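Closing the sourdough notebook

I started keeping a notebook for bread three winters ago, when I moved to Preltbridge and found that nothing I knew about baking worked in the new kitchen. The oven ran hot on the left. The water tasted different. My first loaf came out pale and so dense that I sliced it thin and used it as crackers for a week.

The notebook is full now. It holds 131 loaves, one to a page, with the spares at the back given over to phone numbers and a shopping list I keep meaning to tear out. I went through it last night before putting it on the shelf, and I want to write down some of what is in there while I still remember what my shorthand meant.

The early pages are mostly about flour. I was buying whatever was on sale, and every bag took water differently. I would follow a recipe to the gram and get soup one time and a stiff ball the next. Around page 20 I wrote "PICK ONE" in capitals and underlined it. After that I bought the same bread flour from Sembiring, the small grocery by the bus station, and the notes get calmer. Wahyudi Simanjuntak runs the counter there in the mornings. He put bags aside for me when the delivery was short, and he got a loaf now and then in return. He likes them darker than I do.

Then comes a long stretch about the starter. I fed it on a strict schedule at first, morning and evening, and threw out more flour than I baked. Gilang Ngui, who taught me most of what I know about dough, told me to put it in the refrigerator and stop worrying about it. I didn't believe him. I kept a second jar on the counter for a month to prove him wrong, and the loaves from the two jars came out the same. The counter jar went in the compost.

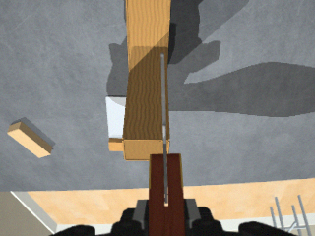
Temperature takes up more pages than anything else. In January my kitchen drops low enough overnight that dough mixed at 9 p.m. has barely moved by breakfast. In summer the same dough is over the edge of the bowl by 2 a.m. For a while I chased the clock and set alarms. What I do now is mix a little earlier in winter, use warmer water, and look at the dough before I decide anything. If it has grown by half and jiggles when I push the bowl, I shape it. If not, I go and do something else.

I tried the usual tricks for a warm spot. The top of the refrigerator was fine but I forgot the dough was there twice. The oven with the light on worked until I preheated it with the bowl inside. That was page 58, and the entry just says "plastic wrap – never again." I scraped the rack for most of an evening.

Shaping is the part I can't explain from my own notes. There are little drawings with arrows that make no sense to me now. I remember that I was too gentle at first, because every book warned me about knocking the air out, and my loaves spread flat as soon as they left the basket. Gilang watched me do one and said I was handling it like a sleeping cat. He took the next one and pulled it tight with about the force you'd use to make a bed. It stood up fine. I wrote "firmer" on 14 pages in a row after that, so I must have been slow to take it in.

My scoring is still bad. Some people cut wheat stalks and leaves into theirs. I do one long slash, and half the time the loaf opens somewhere else.

A few things I dropped along the way: spraying water into the oven, rice flour blends, adding honey, and a 2-day cold rest that made the crust look good and the inside taste like vinegar. I also stopped baking on weeknights. A loaf that has to be finished at 11 p.m. is a loaf I resent, and I usually pulled it too early so I could go to bed.

The recipe I ended up with is plain. Bread flour, a handful of whole wheat, water, salt, starter. Mix it after dinner, fold it 3 times before bed, shape it in the morning, bake it before lunch. Lid on for the first half, lid off for the rest. I let it cool until the bottom is no longer warm, though there are several pages where I admit I didn't.

I bought a new notebook last week, the same size with a green cover. The first page is for a rye that Wahyudi keeps asking for. I have the flour already and the starter is out of the refrigerator, so I'll mix it tonight.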